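Plornance opens hand-held teaching programme for small-batch workshops

Demonstrations recorded at the bench with a two-fingered tool, with remote control kept for awkward reaches

SELINHOLM, June - Plornance, the maker of teaching tools for industrial robot arms, has opened its hand-held demonstration programme to workshops outside its own site. Firms taking part will be able to record handling tasks at their own benches and have the recordings prepared for use on a robot arm, without first installing the arm.

The programme is run from the company's Selinholm workshop and covers short, repeated jobs: picking up a part, turning it, setting it down in a fixed position, or passing it to a second station. A person carries out the job with a hand-held gripper. The tool carries its own camera, and the view from that camera is stored together with the opening of the fingers and the path of the tool through the air.

During the trial period, 18 operators recorded 1,069 demonstrations across the tasks set by the company. Of these, 294 were set aside at the checking stage and left out of the training set. The most common grounds were a lost tool position, a part that left the camera's view before it was released, and a recording started with the fingers partly closed.

"The checking stage takes longer than the recording, and we have planned the programme on that footing," said Nanami Kamata, head of demonstration methods at Plornance. "A recording with a doubtful start position costs more to repair than to repeat. Operators are asked to hold the tool open over a clear part of the table before each session, and we look at those first views before we look at anything else."

The start check uses the view from the tool itself. The fingers must be open, both must be visible to the camera, and the table between them must be clear. The grain or marking of the table surface is also of use, as it gives the position software fixed detail to follow. Plain white or highly polished tops have given poorer results in the company's own work and are not advised.

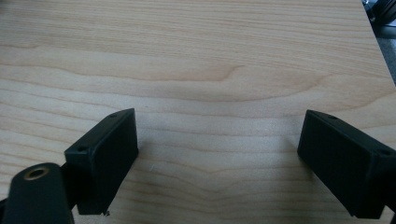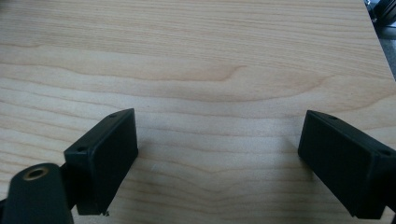
Both views: gripper fingers open over a bare wooden tabletop. Photos: Plornance

Once the start check has been passed, the operator carries out the task at normal working speed. Plornance does not ask for slow or exaggerated movement. The company's guidance is that an operator should handle the part as it would be handled on an ordinary shift, including small corrections of grip, provided that the part stays in view.

Each demonstration is stored as a single file with a start and an end mark. Files are grouped by task and by bench. A change of bench height, lighting or table surface is entered as a new group, so that the effect of the change can be measured later.

Remote control for selected tasks

Hand-held recording is the standard method under the programme, but it is not suited to every job. Where the robot arm has to reach into a cabinet, or where the path is limited by the joints of the arm itself, demonstrations are made by remote control. In this mode the operator moves a small control arm and the robot follows. The recording is then taken directly from the robot's joints.

Plornance has used both methods on the same task in order to compare them. Hand-held recording was quicker to set up and operators needed less practice before producing usable files. Remote control gave fewer paths that the robot could not follow. The company intends to keep both methods in the programme and will advise on the choice task by task.

"There is a tendency to treat the two as rivals," said Kamata. "In practice a workshop may need the hand-held tool for most of a job and remote control for one reach in the middle of it. The file format is the same for both - that was a condition we set at the start."

First outside sites

The first two firms to join are Sasaki, a maker of small valves and fittings, and Osura, which packs replacement parts for kitchen equipment. Sasaki will record the loading of fittings into a test fixture. Osura will record the sorting of mixed parts into divided trays, a job at present done entirely by hand.

Each site receives two hand-held tools, a charging stand, a calibration board and a checking station with the software installed. Training for operators takes one morning. It covers holding the tool, the start check, the marking of files and the reporting of faults. No knowledge of programming is needed, although each site is asked to name one person to look after the checking station.

A batch of 74 demonstrations is recorded for each task in the opening stage. Plornance checks the batch, prepares a first version of the task and runs it on an arm at Selinholm. The site is then told which parts of the task need further recordings. Further batches are smaller and deal only with the steps at fault.

Recordings remain the property of the site at which they are made. They are not shared between firms in the programme, and a site may ask for its files to be deleted at any point. Sound is not recorded. Sites are asked to clear paperwork and personal items from the bench before work begins.

Availability

Applications are open to workshops with at least one repeated handling task and a bench that can be kept free for recording. Applicants should supply a short written account of the task, the size and weight of the parts, and a sketch of the bench with its measurements. Workshops that already own a robot arm should give the make and the type of gripper fitted to it.

Applications and press enquiries should be sent to the programme office at Plornance, Selinholm. Visits to the workshop can be arranged by appointment.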